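Teaching a robot to fold, one bedroom at a time 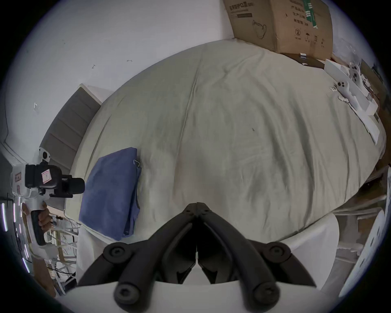

No. 9

So I finally have a result to share! We've been collecting folding demos with hand-held grippers, no robot arm needed, and this bed has become my lab bench. Hiếu and I recorded 3,644 demos and threw out nearly 600 where tracking got lost — plain bedding is tough on it. With 3,000 left we trained the same policy twice, once with the second gripper's view and once without. Two views won on all five test cloths (I'd bet on three, so I owe Hiếu lunch). Next up is sleeves, which scare me.

Last updated 3 Jul 2019

Comments

Annelore Harms: Did you try it on a patterned duvet?

Gerardo Umali: Would love to see the failures too!

Recent posts
Why my gripper fingers are soft
Tracking drift, again
November reading pile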